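Notebook > Manipulation > Bench 2 > Pick and place

Entries Protocols Parts Calendar Search

1/5/20. Clutter clearing, two arms, second attempt at a fair comparison

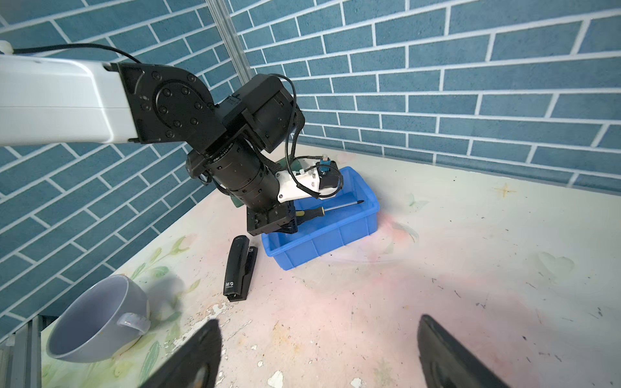
What I was trying to find out

Whether the handoff policy does better when the wrist view of one arm is fed to the other. Abdelkrim has believed this since September. I have believed the opposite for the same length of time, mostly on the grounds that Abdelkrim believed it. We agreed to settle the matter with numbers, so I now have numbers, and we have settled a different matter.

Task is the usual one: desk things go in the blue bin, one at a time, until the table is clear. Mug, stapler, screwdriver, and whatever else comes out of the drawer. The arm that is closer picks. The other arm stays back and watches, and in the "shared" condition its wrist image goes into the policy alongside the picker's own. In the "solo" condition the second image is replaced with gray. Same weights otherwise, trained with the second view dropped out at random so that gray isn't a shock to it.

Training set is the Skudik one, 1628 episodes after I threw out the ones where the operator obviously sneezed. Checkpoint is the last before the loss started wandering.

Setup notes, for whoever repeats this

Camera bracket is the white printed one, version with the longer lip. The short lip version lets the camera sag and you spend an afternoon tuning a policy to cope with a loose screw. Check it by hand before each block.

Extrinsics redone this morning with the Tzanetos script. It failed once with the message "ok" and succeeded once with the message "failed". I have left a note in the repo. I'm told the messages are swapped on purpose, for backward compatibility.

Bin stays where it is. Please don't square it up to the table edge because it looks untidy. The training episodes had it placed by hand, and a perfectly square bin is the one pose the policy has barely seen.

The tabletop is still the old one with the leaf print and the flaking paint. I asked for a new one. Ullen says the request is in the system. I've come to think of the flakes as domain randomization.

Keep the cable slack on the watching arm. At full wrist rotation the camera wire pulls and the image picks up a stripe. The policy seems to read the stripe as an object and will try to hand it something.

Runs

40 trials per condition, 30 seconds allowed for each pick. Order shuffled between conditions so I couldn't get bored in a biased way. Nabila reset the table from printed layouts and didn't know which condition was running, although she claims she could tell by how often I sighed.

Solo: first-try success 70 percent across the block.

Shared: also 70 percent.

I checked for the obvious mistake, which would be the second view being gray in both. It wasn't. I checked for the other obvious mistake, which would be gray in neither. Also no. I dumped the tensors and looked at them with my own eyes. Two conditions, same score, different failures.

The different failures are the part worth writing down.

In solo, the misses are mostly at release. The arm gets over the rim, decides it has arrived, and opens early. Long objects suffer most. The screwdriver is the champion here: held by the handle, the shaft sticks out well past the fingers, the wrist camera sees bin under the shaft and the policy calls it a day. When it does go in, it tends to lie corner to corner, and that's fine, I'm not scoring for neatness.

In shared, release is nearly clean. The watching arm sees the rim and the fingers from the side and the drop happens where it should. The misses move to the grasp. The mug in particular. With both views on, the picker hesitates over the handle, backs off, comes in again, backs off, and runs out the clock. I watched one do this for the full allowance with what I can only call manners.

So the shared view helps with placing and hurts with picking, by the same amount, and the total sits there looking like no effect. If I had reported just the total I'd have won the argument with Abdelkrim, and he has asked me to record that I considered it.

Guesses

1. During training the second arm was often moving toward its own object while the first one grasped. The policy may have learned that another arm in motion is a reason to wait. In these trials the watching arm is held still, but it drifts a little when the controller settles, and a little may be enough.

2. The handle. In the drawer layouts the mug is usually placed with its handle to one side, and from the second wrist the mouth and the handle overlap. Two views disagreeing about where the handle is could explain the dithering. Would be easy to test with an object that has no handle. We don't have a cup without a handle. Ilstead does, on their side of the corridor, and they have said no.

3. Something dull about image normalization. It's always worth leaving a line for this one.

What to try next

Gate the second view on gripper state: gray while the fingers are open, live once they close. It's crude and I can have it running in an hour. If guess 1 or 2 is right we should keep the clean releases and get the grasps back.

Rerun a short block with the watching arm's brakes on. No drift, no excuse.

Split the score into grasp and release in the logger from now on. I did it from video today and I'd like never to do that again. The stapler is nearly the same black as the fingers, and I had to step through several trials one image at a time to find out which of them was moving.

Added later, same day

Nabila points out that the dithering on the mug also shows up in the human data. She pulled a handful of Skudik episodes and the operators do it too: approach, back off, approach. The operators had both wrist views on their screen. So the policy may have copied them faithfully, and guess 2 applies to people.

Abdelkrim asked who the operators were on those. I looked it up. Most of the mug episodes are mine.

Gated version is on the branch "half-blind". Don't merge it until the brake test has been done. Bin still not to be straightened.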